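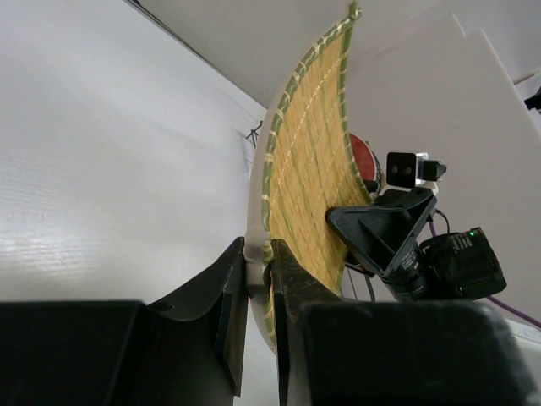

Start with the definition. Reflectance is the share of incoming light that a surface sends back, and the survey sheets give it as one number per surface. One number works for flat paint. It works less well for mixed surfaces. Golden yellow weave with thin greenish streaks and a green border needs a value for the weave and a separate one for the border, or an average weighted by area. State which method was used. The sheets from the March survey at Nuradholm did not, and we had to repeat eight rooms.

Next slide: scope. The Plernon survey covered 206 rooms on two sites, Nuradholm and Bramwell. All rooms were measured after dark with the blinds closed. Daylight is out of scope today. If asked, refer to the appendix.

Meter position. Hold the meter level, at desk height, and step back before reading. Most bad readings came from the operator's own shadow. Wait for the value to settle. Write it down before moving. Do not round in the field. 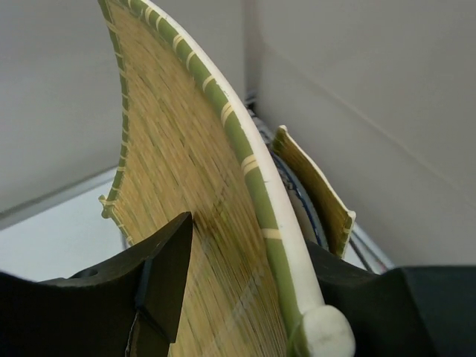

The second source of error is warm-up. Fluorescent fittings need time to reach full output, so switch on the whole floor first and start in the room that was lit first. LED fittings drift less, but use the same order anyway so that the sheets match.

Pause for questions on method. Keep it short.

Results slide. Desk average was 344 lux before cleaning. Do not quote an after figure, as Bramwell is still being entered. The fittings were cleaned in 80 rooms only, and those rooms are marked on the handout. 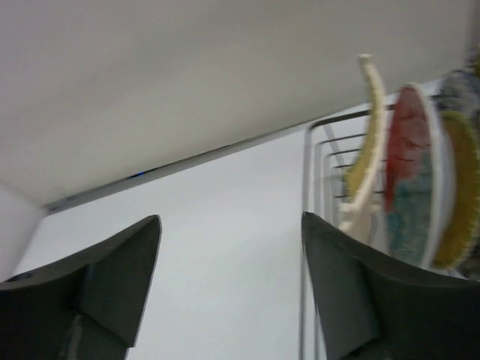 Last topic is surfaces the calculation leaves out. The Bideo template asks for ceiling, walls and floor, and has no line for anything mounted above a counter. The underside of an overhead cabinet faces down and gets most of its light by reflection. Even an off-white one shades from slightly darker to lighter toward its lower edge, while the plain light gray wall below looks even. Take two readings on the underside, front and back, and enter both in the notes column.

Close with the revised template. Copies are by the door. Corrections to the survey inbox.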